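家庭冷藏管理一年小结：关于分区、标记、清点与购买的若干做法

分类：家务与居住

本文系笔者对过去一年家庭食物存放工作的整理。去年八月，笔者由Whitlock迁入Pledcombe，住所面积缩减，厨房随之缩小，原有的储物习惯不再适用。迁入后的头一个月内，多次出现食材重复购买、叶菜腐坏、剩菜遗忘等情况，遂决定对冰箱的使用方式作一次系统调整。现将调整的经过、现行办法及尚未解决的问题一并记录，供居住条件相近的读者参考。

需要事先说明，笔者并非食品专业人员，文中所述均为家庭范围内的做法。涉及婴幼儿、孕妇、年长者及免疫力低下者的饮食，应当以当地卫生部门公布的指引为准。各型号冰箱的构造差别较大，使用说明书与本文不一致的，亦请以说明书为准。

一、背景

Pledcombe的居民多数步行购物。离住所较近的Flarnon市场每逢星期五开设夜间摊位，晚间收市前价格较低，笔者在迁入初期几乎每次都满载而归。此种购买方式在Whitlock时期问题不大，彼时家中另有一处阴凉的储藏间，根茎类蔬菜、鸡蛋、酱料和腌渍品均可放置其中，冰箱只承担肉类、乳制品和少量剩菜的存放。迁居之后，储藏间不复存在，上述物品全部转入冰箱，容量随即告急。

容量不足的后果首先体现在视线上。物品前后叠放，后排的容器完全被遮挡，取用时只能看到最近放入的一批。笔者曾在冷藏室深处先后找到三瓶已开封的芥末酱，开封时间各不相同，均未用完。此后又发现一盒豆腐的保质期已过去多日，而前一天晚上刚刚买回新的一盒。

其次体现在温度上。冷藏室塞满后，出风口被一只汤锅挡住，靠近出风口的黄瓜出现冻伤，表面呈水渍状，切开后质地绵软；与此同时，门架上的牛奶提前变酸。同一台冰箱里同时出现过冷与不够冷两种情况，当时颇令人费解，后来查阅说明书方知冷气流通受阻时即会如此。

第三项后果是清洁。物品越多，挪动越不便，搁板上的汤汁就越容易被搁置不管。笔者曾用一个周末的上午清洗全部搁板，其中一块因糖浆干结，需以温水浸泡多时才能擦净。

二、记录阶段

在着手调整之前，笔者用一个月的时间作了记录。办法十分简单：在冰箱侧面贴一张纸，凡丢弃食物，即写明品名、大致分量和丢弃原因，不作评价，也不试图在当月内改正。纸张用完后换上新的一张，旧的收入抽屉。

月底统计，共记录丢弃30项。其中叶菜和香草类占比最大，其次为剩饭剩菜，再次为开封后的酱料与乳制品。肉类和鱼类仅有零星几项，推测与其单价较高、购买时较为慎重有关。丢弃原因一栏中，写得最多的是“忘记了”，其次是“买多了”。写明“不好吃”的只有两项，均为笔者自己试做的腌菜，责任清楚，不再赘述。

此项记录对后续工作的帮助很大。记录之前，笔者一直以为问题出在冰箱制冷能力不足，并已着手比较新机型的价格。记录之后可以看出，多数食物在变质之前有充足的时间可以食用，只是未被看到，或未被想起。换购计划因此搁置，至今未再提起。

建议有意调整的读者同样先作记录，时间不必拘泥于一个月，两周亦可。记录期间宜保持平日的购买和烹饪习惯，否则所得结果缺乏参考价值。家中有多位成员的，可以请每位成员自行填写，笔迹不同，事后也便于了解各人的饮食偏好。

三、温度的确认

冰箱内置面板所显示的温度通常为设定值，与各层的实际温度未必一致。笔者购入一支Flillex牌的冷藏用温度计，价格低廉，可平放，亦可悬挂。测量时将其置于一杯清水之中，放在待测位置过夜，次日清晨开门后立即读数。直接测量空气所得的数值受开门影响较大，不宜采用。

按照多地卫生部门的通行建议，冷藏室应保持在四至五摄氏度以下。笔者首次测量时，下层符合要求，中层勉强符合，门架则明显偏高。将挡在出风口前的汤锅移走，并把设定值调低一档之后，中层情况好转，门架仍偏高，此系门架位置所限，属于正常现象，只能通过调整存放内容加以应对。

温度确认工作目前每季进行一次，夏季另加一次。除此之外，停电、搬动冰箱或长时间外出之后亦应复核。去年冬季住所曾因线路检修停电一个下午，笔者在停电期间未开启冰箱门，恢复供电后冷藏室温度上升有限，仅将一份已切开的熟肉作了处理。

门封条的检查可与测温同时进行。用一张纸夹在门缝中，关门后轻拉，若毫无阻力即可抽出，说明该处密封不良。多数情况下，以温水和少量中性洗涤剂擦拭封条、清除褶皱中的碎屑即可恢复。擦拭后务必晾干，以免生霉。

四、分区办法

现行分区办法自去年秋季开始实行，其间作过两次修改。分区的依据有二：一为各层实际温度，二为物品被看到的难易程度。以下按由下至上的次序说明。

底层及抽屉。底层温度较低，用于存放生肉、生鱼及正在解冻的食材，一律装入有边沿的托盘或带盖容器，防止汁液滴落。抽屉分为两只，一只放叶菜，一只放果实类蔬菜和水果。苹果、香蕉、番茄等会释放乙烯的品种不与叶菜同放；其中香蕉和未熟的番茄原本就不宜冷藏，放在台面通风处即可。

上层。上层用于存放开封后无须再加热的食品，包括豆腐乳、果酱、奶酪和各类熟食。此处取放频繁，物品高度以不超过搁板间距的一半为宜，以便看清后排。凡已开封的酱料，同一品种只允许保留一瓶，前一瓶未用完之前不得开启新的一瓶。

门架。门架温度最高，且波动明显，仅存放醋、酱油、芥末、辣酱及饮料。牛奶和鸡蛋已全部移出。多数冰箱在门架上设有蛋格，笔者将其拆下，用来收纳小包调味料，使用效果良好。

中层。中层与视线大致齐平，开门后最先被看到，在笔者看来是整台冰箱中最有价值的位置。调整之前，该层被一箱碳酸水长期占据，而碳酸水既不急于饮用，也没有变质之虞。现规定中层只放“应当尽快吃掉”的食物，包括剩菜、切开的瓜果、临近保质期的乳制品和已经洗净的蔬菜。其他物品不论有多方便，均不得在该层过夜。

实行之初，中层时常显得稀疏，家人颇有将其填满的冲动。笔者认为应当予以克制。物品之间留有距离，冷气得以流通，单独一枚水果或一小碗剩菜也能在开门的瞬间被注意到。若中层已无处可放，即表明当日不应再做新菜，应先将已有的食物吃完。此项判断简便易行，家中不分年龄均可掌握。

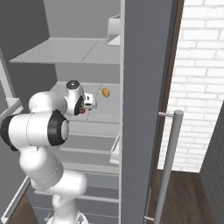
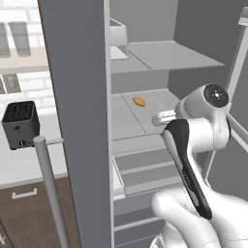
打开的冰箱，中层搁板上放着一个橙色的小物件。

五、标记

分区解决了“看不到”的问题，对“记不清”的帮助则较为有限。剩菜装入容器之后，外观相近，两天以后便难以判断先后。为此，笔者自分区实行后的第二个月起对全部自制食品加以标记。

标记用纸胶带与油性笔，两者固定放置在冰箱旁的小筐内，不得挪作他用。标记内容仅包括品名和放入当天是星期几，不写完整日期。家常剩菜的存放时间本就不应超过数日，星期已足够辨认，书写也更为省力。冷冻食品存放时间较长，则改写月份。

胶带一律贴在容器侧面朝外的位置。最初曾贴在盖子上，容器叠放后无法看到，且盖子清洗后容易混用，出现过标明“鸡汤”而内装绿豆汤的情况。改贴侧面之后，此类问题未再发生。

关于剩菜入柜的时间，笔者采用通行的2小时原则，即熟食在室温下放置不超过2小时便应冷藏，天气炎热时应相应缩短。大锅汤水不宜整锅放入，应先分装至浅口容器，以加快降温。以往所谓“必须放到完全凉透才能进冰箱”的说法，在家中长辈之间流传甚广，解释起来颇费口舌。笔者的做法是分装后略散热气即放入，并与其他食品保持距离。

容器本身也作了统一。旧有的容器共有多种规格，盖子与盒身经常无法对应，寻找盖子所花的时间有时超过烹饪后的整理时间。清理之后只保留大小两种规格的透明带盖盒，余者分别用于收纳针线和五金零件。透明与否至关重要，不透明的容器即便贴有标记，被打开的次数仍然明显较少。

六、清点与菜单

每星期五傍晚，在前往Flarnon市场之前，进行一次清点。清点的次序与分区相同，自下而上，逐层查看，将需要在周末之前用完的食材写在一张便条上，贴于灶台一侧。整个过程控制在20分钟以内，熟练之后所需时间更短。

便条上不写菜名，只写食材。早先曾尝试提前拟定一周菜单，执行情况很不理想，遇有加班或临时外出，后续安排便全部错位，依菜单买回的食材反而成为新的负担。改为只写食材之后，每日下厨者可以根据时间与兴致自行决定做法，只需从便条上划去相应的一项。

便条上反复出现的食材，应当视为购买数量过大的信号。笔者家中的典型例子是芹菜。市场以整棵出售，而每次烹饪只用两三根。连续数周出现在便条上之后，改为与邻居分买，各取一半。香菜亦有类似情况，现改为买回后立即切碎，装入小盒冷冻，煮汤时直接取用，香气略有损失，尚可接受。

周末设有一餐专门用于清理存货，形式不限。较为常用的有以下数种：

杂蔬炒饭。适合消耗隔夜米饭与各类零碎蔬菜。米饭应为冷藏保存，入锅前打散。含水较多的蔬菜宜先行炒干，最后下锅的应是叶菜和葱花。

浓汤。适合外观不佳而未变质的根茎类，如表皮起皱的胡萝卜、发软的西芹。切块后与洋葱同炒，加水煮至软烂，再行搅打。已经发芽或发绿的马铃薯不得使用。

蛋饼。适合少量奶酪、火腿和熟蔬菜。将全部配料切至大小一致，与蛋液混合，小火煎至定型。此法对配料几乎没有要求，唯咸味食材较多时不应再放盐。

面汤。适合少量剩余的炖肉及其汤汁。汤汁须彻底煮沸，再放入面条与青菜。

需要强调，清理存货应以食物尚属安全为前提。有异味、黏液、霉斑者应当直接丢弃，不宜抱有侥幸心理，亦不应以高温烹煮作为补救。变质的软质食物，即便只有局部可见霉斑，也应整份丢弃。

七、冷冻室的使用

冷冻室的调整开始较晚，至今年春季方才完成。此前，冷冻室实际上充当了犹豫不决之物的去处，凡一时不愿吃又不忍丢弃的食物，均被送入其中。清理时取出的若干包裹既无标记，表面又结有厚霜，已无从辨认内容。

现行规定有三条。其一，入冻之前必须按一餐的分量分装，整块肉类切分后逐份包好，压平，竖直排列，如同书架上的书。其二，所有包裹标明品名与月份。其三，冷冻室内设一只浅盒，专放剩余的零星材料，如半块姜、少许虾皮、熬汤用的骨头和蔬菜边角，浅盒装满即熬一次高汤。

面包同样适合冷冻。切片后入冻，食用时无须解冻，直接烘烤即可，口感优于在冷藏室放置数日者。米饭亦可趁温热分装，稍凉后冷冻，食用时加热至热透。不宜冷冻的品种包括生黄瓜、生菜、整只带壳的鸡蛋，以及打算直接食用的嫩豆腐。老豆腐冷冻后质地改变，呈蜂窝状，用于炖煮反而较易入味，可视个人口味而定。

解冻应在冷藏室内进行，提前一晚将食材移至底层托盘。时间紧迫时可将密封的包裹浸入冷水，并及时烹煮。置于台面自然解冻的做法，外层升温过快而内部仍然冻结，笔者家中已不再采用。

八、购买环节

前述各项办法均针对食物进入家门之后的阶段。若购买数量不加控制，分区再细致也难以维持。笔者在购买环节作了如下改变。

出门之前先看便条，再看中层。中层尚有较多食物时，当次只购买水果和次日早餐所需。携带的购物袋由三只减为一只，装满即返回。该项限制看似生硬，执行起来却最为省心，在摊位前犹豫不决时尤为有效。

对于收市前的折价商品，以能否在两日之内吃完为购买标准。折价叶菜往往已在摊位上放置一整天，买回之后的可用时间很短，若无当晚食用的打算，则不予购买。折价的根茎类和南瓜较为耐放，可酌情多买。

散装优先于预包装。Flarnon市场的大多数摊位允许单个挑选，虽然单价略高，总支出反而下降。本年度上半年与去年同期相比，家中每月食品支出减少25英镑左右的说法曾在笔者的旧文中出现，经复核，该旧文误将一次大宗米粮购买计入去年，实际差额较小，特此更正，并向读者致歉。

九、尚未解决的问题

现行办法仍有若干不足，列举如下。

节日与待客期间，分区基本失效。来客携带的甜点、水果篮和大盘冷菜超出任何一层的容纳范围，只能临时占用中层。笔者曾尝试提前两日清空部分空间，效果尚可，但节后仍需用将近一周才能恢复正常秩序。

叶菜保存仍不稳定。用厨房纸包裹后装袋的办法对菠菜和生菜较为有效，对豌豆苗则效果有限。目前的应对是减少购买，尚未找到更好的存放方式。若有读者积累了经验，欢迎留言告知。

家人对标记工作的配合程度有高有低。忙碌的晚上，未贴胶带即放入中层的情况时有发生。笔者不主张为此设置惩戒，现行处理是由次日早晨首位打开冰箱者补贴，标为前一日。此法实行以来，尚未引起争议。

冰箱的开门方向与灶台位置不合，门打开时挡住通道，取物者须侧身绕行。该型号据说明书可以更换门的开启方向，需要拆卸铰链，笔者尚未着手，拟于天气转凉之后办理。

十、附：现行清洁安排

每周清点时，以湿布擦拭可见的污渍，汤汁洒落应当即时处理。

每月取出中层与上层搁板清洗一次。玻璃搁板取出后应先在室温下放置片刻，不得立即用热水冲洗，以防骤然受热而开裂。

每季清洗抽屉、门架和封条，同时进行测温。排水孔若有堵塞，以软质细棒疏通，不使用尖锐金属工具。

除味使用敞口小碗盛放小苏打，置于上层后方，按月更换。换下的小苏打可用于清洁水槽。咖啡渣亦曾试用，未经充分干燥即放入，数日后生霉，不予推荐。

下一篇拟整理干货与米面的存放，包括防虫、分装和容器选择。原定本月发布的厨房照明一文因灯具尚未到货，顺延至测试完成之后。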